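Part 4: Getting the simulator going before club night

Okay, so you've got the Zadby folder unzipped. Great! I wrote these steps for our new club members, and Johanna Bühler tested them on the slowest laptop we own.

1. Open the practice room and pick the wrist view.
2. Set the speed slider to 50. It starts at 100, and yes, you'll want to leave it there (please don't, not on your first run).
3. Press O to open the fingers all the way, then stop and compare with mine.
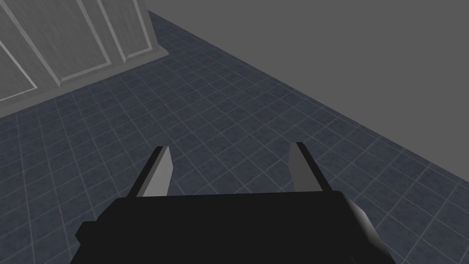
1 min read

Both fingers should be well apart with nothing but tile between them, and the cabinet should sit up in the left corner. If you get mostly wall, tap the left arrow a few times.

4. Tap W to creep forward over the tiles. Short taps! Holding the key down makes the arm lurch.
5. Press C to close, O to open again, and save your run under your own name.

Note: the wrist view resets when you change rooms, so pick it again every time.

Caution: don't go over 60 on the slider while the log is recording. Andri lost a whole evening of runs that way in August, and I still hear about it. Stuck? Ask me or Johanna.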